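The Long Wait for the Third Gear
Every few years the chore robot is nearly here. Our writer went to see how nearly.

The pitch has not changed much since my grandmother's vacuum came with a brochure about the push-button kitchen. A machine will fold the shirts, load the dishwasher and wipe down the counters, and it will do these things while you are out. The new part is that people with real money now say it about factories too, and that they show you video.

I have watched a lot of that video. It is usually sped up, which the makers admit in small gray type in the corner, and it usually ends just as the interesting part begins. A hand closes on a mug. The mug rises. Then there is a logo. I wanted to know what happens after the mug rises, so in November I drove to Rombridge, where a company called Steyn has taken over half of an old carpet warehouse and is trying to teach robot arms to do what it calls light assembly. Light assembly is the sort of thing a person learns before the first coffee break. You take a part out of a bin and put it where it goes.

The task I was shown involved gears. A round white base has pegs on it. A gear has a hole in it. The hole goes over the peg, and if there is a neighbor already in place, the teeth have to mesh on the way down. I did it myself on my first try, with my coat on, and felt no pride at all.

For the arm it is a different matter. It has to know where the gear is in its own grip, which may not be quite where it was a second ago. It has to find the peg. It has to come down straight, feel that the teeth are riding on top of the other teeth, and give the thing a small turn, the way your fingers do without consulting you. If it pushes too hard, something bends or skids. If it pushes too softly, it can sit there forever, hovering politely.

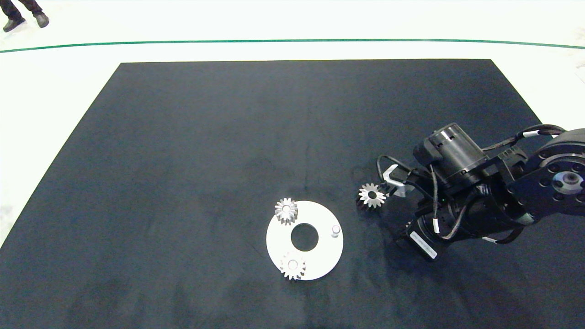 Two gears seated, one in the gripper and a bare peg on the right: the work at Steyn's Rombridge site.

I asked how often it works. The answer came in two parts. With the base in a known spot and gears that all came from the same batch, 76 tries in a hundred end with the gear down and meshed. Shift the base a little, swap in gears from another supplier, and the number falls to 50. Steyn was open about this, more open than most of its rivals would be, and I give it credit. But consider what that second number means on a shop floor. A worker who dropped every other part would be moved to other duties by lunch.

The company's reply is that the figures are going up. I believe it. I also remember that they were going up the last time I wrote about this subject, when a different firm with a different arm told me that towels were all but solved. My towels remain my own responsibility.

There is a fair argument on the other side, and it deserves a hearing. Factories have used robots for decades, and they are very good at it. They weld and paint and lift all night. They can do so because everything around them has been arranged for their benefit, with the part clamped in the same place each time and the people kept behind a fence. What Steyn and the others are after is an arm that copes when things have not been arranged. That is a harder problem, and it would be silly to complain that it is taking longer.

What I do complain about is the schedule. Investors are being told that arms like these will be doing mixed work on ordinary lines within 2 years. When I put that to the plant people in Rarkwood, a short drive up the highway, where a pump maker called Ceturby has been offered a trial, the response was a long look at the ceiling. Ceturby puts gears into housings all day. Its assemblers also notice when a gear has a burr on it, when the grease is from the wrong tub, when the box says one thing and the part inside is plainly another. These things are in no job description. The arm would need to be told about all of them, or would need to pick them up some other way, and at the moment it is busy with the peg.

Ceturby ran the sums anyway. An arm costs what it costs, and then somebody has to stand near it. On an 8-hour shift, by the plant's own reckoning, that somebody would spend most of the day clearing jams and picking up dropped parts, and could have built the pumps in the time left over. The trial has been put off, though the plant has kept the paperwork.

Now take the same arm and put it in a house. The warehouse in Rombridge has a clean floor and good light, and the job is one job. My kitchen has a drawer that only opens if you lift it, a dog who believes anything that moves is about to feed him, and a set of glasses no two of which match. A gear that lands crooked can be tried again. A wineglass gets one attempt. There are companies taking deposits for home robots today, and I would ask each of them to show me an uncut hour, at normal speed, in a kitchen belonging to someone they have never met. I have sent that request to several. I have received some very nice brochures.

None of this means the work is a waste. Watching metal teeth slip into place under a machine's own guidance is a pleasure, and when it went well I leaned in like everyone else at the table. A few of the moves I saw would have been beyond any arm I visited for my earlier story. The little corrective turn in particular was lovely, a quarter inch of something close to touch.

Then they moved the base over by the width of a thumb, so that I could see the harder version. The arm came down next to the peg, stopped, went up, and came down next to the peg again. We gave it a while. Around four o'clock somebody reached over and put the gear on by hand, and we went to look at the other half of the warehouse, which still has carpet in it.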